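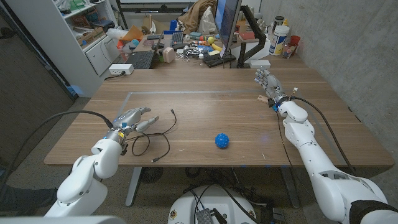

Two robot arms at a light wooden table, June 2024

Small festivals should stop selling the second ticket

I have gone to the Plitden festival for five summers, and I like it very much. It has two stages, one field and a river where people wash their feet between concerts. Until last year you paid once, at the gate, and after that everybody stood in the same grass.

In January the organizers announced a second kind of ticket. The normal one costs 50 dollars. The other costs 138 dollars, and for this you receive a separate entrance, a shaded platform near the Grostel stage and a bar with a shorter line. I understand the reason. Bands ask for more money each year, and the town of Mosville now charges for the parking field.

Still, I think it is a mistake for a festival of this size. At a very big event, the expensive area is far away and you can forget it. At Plitden it takes the best corner of the grass, exactly where families used to put their blankets. The people on the platform talk during the quiet songs — I have heard them from the back — and the singer must look over a fence to find the ones who are listening.

I would prefer to pay more for the normal ticket. Raise it a little for everyone, or sell fewer chairs and more food. The Rennie folk weekend has one price and a cake table, and it has not closed yet.

I already bought my ticket for this summer, the cheaper one. I will bring my blanket and look for another corner.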